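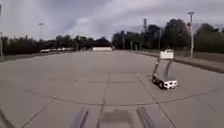
SLIDE 1: The lot and what we want to do with it

Leave this up while people find seats. Start once the doors close.

Good evening. My name is Morenike Okafor and I look after grounds and paving for the Issahaku site. I have 20 minutes, then questions. Mei-kuen Ng will take the ones about money.

Most of you have driven past this lot and never stopped. It's a big stretch of plain concrete with grass along both sides and trees at the far end. Tonight is about the concrete itself: the joints, the curb and the grass.

SLIDE 2: Joints

Point to the dark lines. Go back to the first slide if people look lost.

The slabs are large. Concrete shrinks as it cures, and it moves with the weather after that, so it gets divided up on purpose. A slab with no joint will make its own, and it won't be straight.

Three of the joints stand out in this view. One runs away from us toward the trees. One heads off at an angle to the right. The third is a long curve across the near part of the lot, and I get asked about it every time. My answer is that I don't know why it was laid out as a curve. Garba Edet went through the old drawings and they stop at the curb. If anyone here worked on the original pour, please find me at the break.

What we plan to do: clean out the joints, put in new backer rod, and reseal. We priced 190 feet for the first stage. That covers the worst part only.

(Pause. Somebody will ask why we don't do all of it. Say the rest is in the second stage and move on.)

SLIDE 3: Curb and grass

The raised curb is on the right side, running toward the back on a diagonal, with a strip of grass behind it. There's a narrower strip on the left. The grass is a dull green-brown. Hadiza Etim wants to overseed both strips in October, and I agree with her. Seeding comes after the joint work — we don't want hoses and buckets dragged over new seed.

The curb stays where it is. We looked at cutting 2 openings in it for drainage and got one price, from Brivetti. We need a second price before we decide anything.

SLIDE 4: Keeping it open

This is the part people care about, so slow down.

The lot will be closed in halves, never all at once. Each half is shut for 3 days. Parking at the far end, over by the trees on the left, stays open the whole time. Abimbola Dauda will send out the map with the closed half marked.

Please keep off fresh sealant. Tires pick it up and carry it across the clean slabs, and it is slow work to get off. Bikes and carts count too.

SLIDE 5: What we are not doing

No new striping this year. No lights. No resurfacing. The slabs don't need it yet, in my opinion, and the money is better spent on the joints.

I know some of you want planters down the middle. I have the Nekinum drawing and I'll bring it to the next meeting. It needs water out there first.

SLIDE 6: Questions

Repeat each question into the microphone. The back rows can't hear otherwise.

If drainage comes up, hand over to Garba. If it's the sealant color, tell them dark gray, and the sample strip is on the table by the door.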